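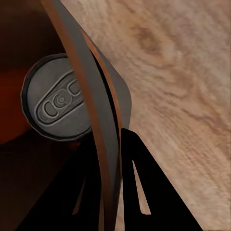
According to Sanne Verbeke, the question she heard most at the Skastudia open day in February was why anyone would spend months teaching a simulated arm before letting a real one do the job. Her answer was that a simulated can costs nothing to crush.

The open day was held in the Stusgate building and ran from 10 in the morning until 4. We had set out 100 chairs in the main hall and needed more by lunchtime. Nearly 300 people signed in over the day, many of them from the packaging and bottling firms near Semness, along with a good number of students.

The main demonstration was Cuypers, our project on handling drinks cans and other small goods. Visitors watched the simulated arm on the big screen, with the view from close to the gripper next to a wider one. From close in you see the lid and pull tab of a can with the gripper finger right up against it, and the wooden tabletop to the side. Most people found the close view harder to read at first. It is the one we spend our time with, so we kept it up all day.

Javiera Quezada ran the sessions and took questions while the simulation was going. She let visitors pick the starting position of the can, and later the friction of the tabletop. The morning group mostly wanted to see the arm fail and chose awkward spots near the edge of the table. We logged 655 attempts in all by closing time. The log is still being sorted, and we will put the results in the next issue once the duplicate entries are out.

Two things came up often enough to mention. The first was lighting. Several people from bottling lines said their worst trouble is glare from bare metal, and they asked whether our rendered lids are shiny enough to be a fair test. We don't think they are yet. The soft highlights look fine on a screen, but a lid under a factory lamp is a good deal harsher, and we plan to add stronger lamps to the training scenes this spring.

The second was dented cans. At present every can in Cuypers is the same shape, which makes the grasp easier than it should be. Javiera has started on a set of damaged ones - crushed rims, bent tabs, a lean to one side - and hopes to have them in use by summer.

The afternoon talk in room 2 ran over and some visitors missed the last demonstration. We will leave a longer gap next time. If you were one of them, write to the Skastudia office and we will find you a place at a smaller session in April. Slides from both talks are at the front desk in Stusgate, and we can mail a printed set on request.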